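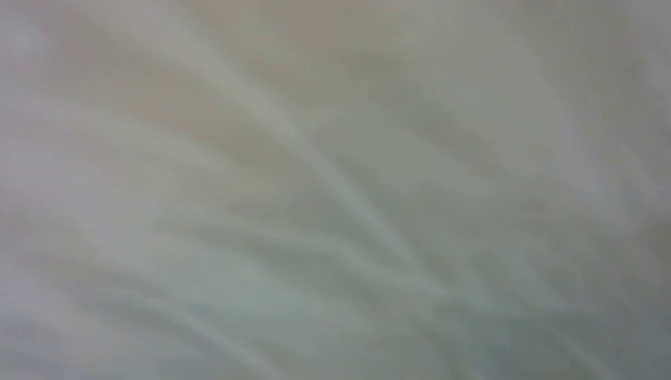
Wrist focus gate, and why the grasp node kept voting on mush
Notebook, January. Bench 2, Stullilville.

Picked up where Jhun Tagle left off. His note from before the break says the grasp scorer "sometimes goes confident on nothing." I replayed the wrist frames through the scorer with logging on. Close-range frames full of soft folds and no usable edge anywhere were coming back with a score high enough to trigger a close. The scorer was trained on crops where something was always in focus, so a smooth ridge across the middle looks to it like a good pinch line.

Put a gate in front of it. Variance of the Laplacian on the center crop, after a small Gaussian to keep sensor noise from counting as texture. Without the blur step the speckle in flat bright regions pushed the number up and half the bad frames passed. Kernel 9 works. Smaller kernels leave too much noise, and I didn't try bigger.

What the gate does when it fails a frame:
- hold the last valid grasp candidate for up to 40 control ticks
- do not update the fold map
- if the hold runs out, back off along the approach axis and ask for a new frame

Wilfredo Bañez asked why we don't drop the candidate right away. I tried that first. The arm hunts: it backs off, gets a sharp frame, comes in, blurs, backs off. The hold gets it through the last bit of the approach, where the wrist camera is no use anyway.

Still open: the backoff uses the tool frame, and the planner (Zanine) wants it in base frame. Right now I convert in the wrong place. It works and it's ugly.

Segmentation, thin plastic

Next thing was the bag mask. Zanine takes a mask and a preferred pinch point and does the rest, so if the mask is bad nothing downstream can save it. White on white is the hard case and we knew that going in.
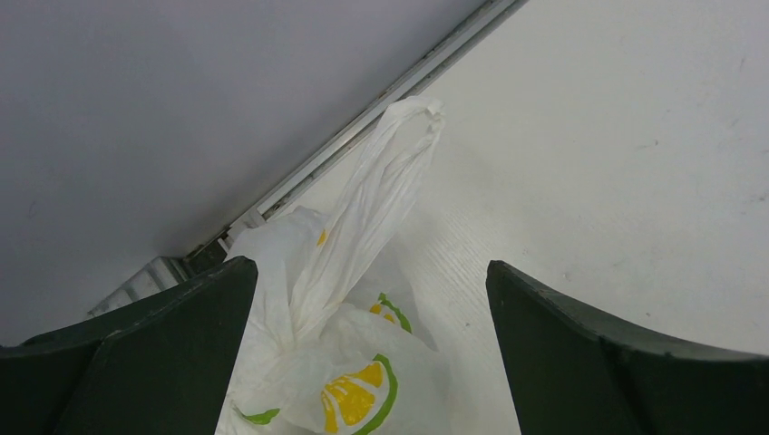
The mask network is the one Precious Espiritu trained on the Selto set, with her weights from before the label cleanup. It returns a probability per pixel and we threshold at a fixed value, which was fine for cloth and is poor for film. On the bag with the lemon slices it is easy to see what we are up against: the yellow and green print has strong edges and the plain white plastic next to it has hardly any, so a mask that leans on contrast will lock onto the fruit graphics and lose the rest. The twisted handle is worse. It runs up close to the metal rail, and a rail with parallel grooves is a much stronger line than a strand of gathered plastic.

Two changes from this:

1. Rail goes into the static mask. It doesn't move, we know where it is from calibration, and there is no reason to let the network have an opinion on it. Projected it in from the cell model with a small margin. Margin is in pixels for now and should be in millimeters.

2. Threshold is now hysteresis, high seed and low grow, with growth stopped at the static mask. Printed areas seed, plain plastic fills in from them. A bag with no print at all will have trouble seeding. Precious thinks the retrained weights will cover that. I'd like to see it before I take the seed logic out.

I also moved the pinch point choice. It used to be the centroid of the mask, a bad idea for anything with handles — the centroid can land outside the material. Now it takes the thickest connected part from a distance transform and picks the point nearest the current approach axis.

Multiple bags, one blob

Felicidad Gatchalian pointed out that the blob splitter was never tested with film touching film. She's right. The split uses a watershed on depth, and depth on translucent plastic is mostly holes. For now the splitter compares opacity between neighboring regions and cuts where it changes fast. Crude, but it only has to choose which side of the cut to pinch. The scorer then only sees the chosen side.

Rommel Salazar wants the closed-finger check to use motor current alone. I said no for film, there is too little of it to show up over friction. Using finger gap plus mask overlap at the tip until someone has a better idea.

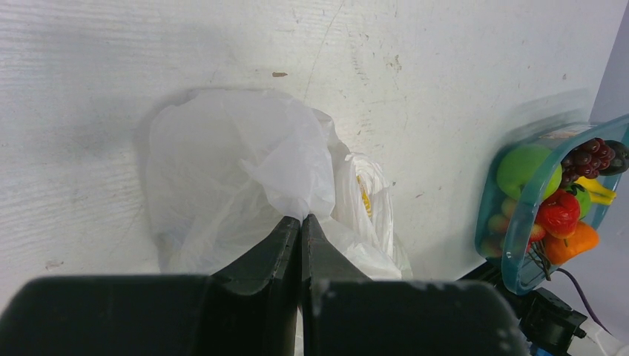

To do

- Toy bin next to the bags: add the teal container to the collision set as its own object, tilted pose included. It is currently lumped in with "clutter" and Zanine pads it far too much.
- Translucent bin wall and translucent bag get the same class in Precious's old weights. Check against the new ones.
- Log viewer (Dimaculangan) drops frames when the ring buffer passes 2000 entries. Wilfredo has a branch, not merged.
- Move the tool-to-base conversion into the planner client, where it belongs.
- Rail margin to millimeters.
- Ask Jhun if the 40 tick hold should scale with approach speed. I set it at the slow setting and haven't touched it.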